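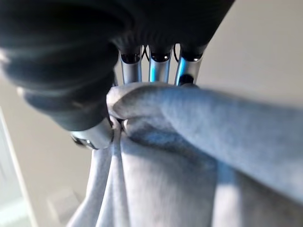

Section 4. Working a shift alongside the Tamiru garment handler

This section is for sorting and folding staff at the Grirkness site. Set-up of the arm and controller is covered in Section 3.

4.1 What changes at your station

The handler picks up knitwear and fleece and passes it to the folding table. You still check for stains, open seams and missing labels, and you decide what goes to repair. Lifting from the deep bins is no longer part of the folding job. Bin changes move to the person on station 2, who also answers the handler's stop calls.

4.2 Start of shift

1. Read the handover sheet and sign it.
2. Check the hand with the power off. The padded covering should have no tears, and the cables between the fingers should not be pinched or stretched.
3. Wipe the metal fingers and thumb with a dry cloth.
4. Turn the key to READY and wait for the green lamp.
5. Select the garment type on the panel. For sweatshirt fleece and similar knits, choose program 23.
6. Run one garment at slow speed before you press AUTO.

Note: Program 48 is for sheets and towels. It closes the hand harder and can mark soft knits.

4.3 If a garment snags or is held too long

1. Press PAUSE. The hand keeps its grip.
2. Support the hanging part of the garment with one hand, below the fingers.
3. Press RELEASE with the other hand.
4. Put the garment in the check bin and press RESUME.

Caution: Do not pull cloth out of a closed hand. Keep your own fingers clear of the space between the thumb and the fingers – the hand can close again after a power dip.

4.4 Breaks and rotation

Nobody stays on station 2 for more than 55 minutes at a time. Pause the handler at each changeover and tell the next person about any open faults.

Questions about rotation or training go to Aitana Olmedo, shift planning, extension 1642.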